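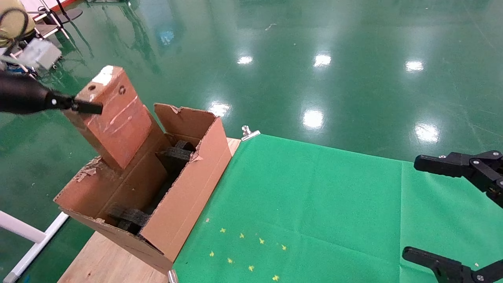
Two grippers and one battered cardboard box during the comparison runs at Jelovow.

I spent most of a morning in January watching robot arms unpack a cardboard box, and I'd go back tomorrow if they let me.

The shop is called Jelovow, and it's a small outfit that puts together two-armed work cells for packing and returns counters. For the past few weeks the crew has been trying to settle an argument that sounds tiny until you see the order sheet: which fingers do they bolt onto the arms they ship this spring? The stock fingers that came with the arms are fine for most things (everybody there told me so, some of them twice). But customers keep sending in cartons full of awkward stuff, and the stock fingers have had a rough time with it.

So they ran a test. A long one! Petro Pasichnyk set it up, and he walked me over to the table before I'd even gotten my coat off. The job he picked is taking a block out of a carton that has foam in it, then setting it down on the green cloth next to the box. You or I would do that without looking. For the arms it's a pain, because the block leans, the foam gets in the way and the cardboard gives when you bump it.

Petro is very fond of that box. It's torn along one corner and the edges are fraying, and when I asked if he wanted a fresh one he looked at me like I'd offered to throw out his boots. Customers' boxes look like that, he told me, so his does too.

There were 2 sets of fingers in the running. The first is the stock set. The second is a narrower pair from a supplier called Peveo, with a slightly softer pad and a longer reach, and it costs more, though I couldn't get anyone to tell me how much more on the record. They ran each set on the same arms with the same controller and the same person at the controls, and every pickup was timed. A run counted as good if the block came out and landed on the cloth without the box getting dragged off its spot.

The plan was 199 runs per set, a number Petro couldn't really explain (he thinks the spreadsheet started on the wrong row). The Peveo set got all 199. The stock set only got 198, because one run was thrown out when the power strip got kicked. I'm told the identity of the kicker is known.

Now the part you came for. The narrow fingers won on getting the block out cleanly, and it wasn't very close. They slip down between the block and the wall of the box, where the stock ones tend to shove the cardboard outward first. The crew isn't giving out full results until the write-up is done, but Petro did let me see the first batch of 30 on his laptop, and the stock column had a whole lot more red in it.

The stock fingers got some back on the set-down, though. They hold flatter, so the block doesn't twist as much on the way over to the cloth. Severyn Hordiienko, who was driving the arms for most of the runs, likes them better for that reason and said so pretty loudly while Petro was trying to talk to me.

"With the stock ones I know where the block is," Severyn told me. "With the narrow ones I get it out faster and then I spend all that time fixing the angle. Ask me again when we've got a pad that doesn't roll."

I did get to try it myself for a few minutes. I won't give you my numbers. I will say that pressing one finger against the side of the block feels easy right up to the moment you need to bring in the other arm, and then your brain sort of forgets which hand is which. Severyn made it look like buttering toast.

One thing I hadn't thought about at all was the controller. Jelovow has been using one from Hnatiuk for a couple of years, and there's a newer one called Wiser that they've had on loan since the fall. Petro did a short side test with it after the main runs, stock fingers only. The lag is shorter, he said, and you can feel it on small moves, but the grip force setting jumps in steps that are too big for foam. Squeeze at one notch and the piece slides, go up a notch and you've mashed it. They've asked for a fix and they're waiting to hear back. Until then the Hnatiuk stays in the rack.

They also moved the camera around a good bit before they were happy. Looking down from head height won out in the end. Lower views kept losing the block behind the flaps, and Severyn got tired of guessing. The lights bouncing off that shiny green floor are still a nuisance, and there's talk of hanging a shade over that side of the shop, or maybe just putting down some mats.

So what ships this spring? As of my visit, the plan is to make the narrow Peveo fingers an option for customers who handle mixed cartons, and to leave the stock set on everything else. Severyn wants a third round with a grippier pad glued onto the narrow fingers, and Petro has already said yes to it, so long as the same box gets used.

The write-up is supposed to go up on the shop's site once the times have been checked over. I've asked for a copy of the raw sheet too, and I'll post the numbers when I have them.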